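## 3. Drying trials

Terry samples from two suppliers, Statano and Cillero, were washed at 60 °C and line dried indoors. Each sample was weighed before washing, after spinning and at hourly intervals until its mass was stable. The balance read to the nearest gram.

The Statano cloth held more than 200 g of water after spinning and the Cillero cloth held less. Spin time was fixed at 300 s for both. Room humidity stayed at 54% during the October runs, so no correction was applied. 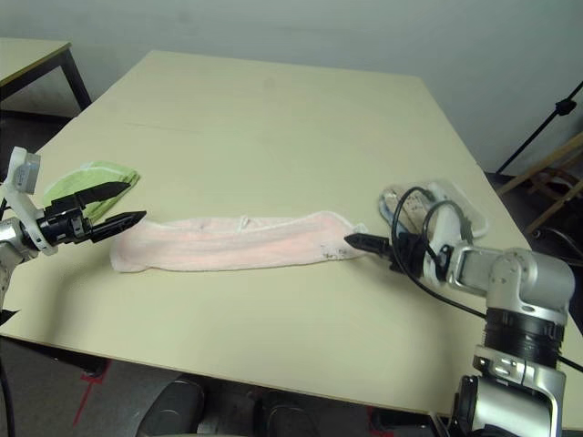

Folding had a larger effect on drying time than supplier. Samples hung in a single layer dried evenly, while folded samples stayed damp along the inner faces. A towel folded lengthwise into a long, narrow strip, like the pale pink one on the tabletop, has much of its surface covered by its own layers. Folded samples were therefore left out of the supplier comparison and are listed separately in Appendix B.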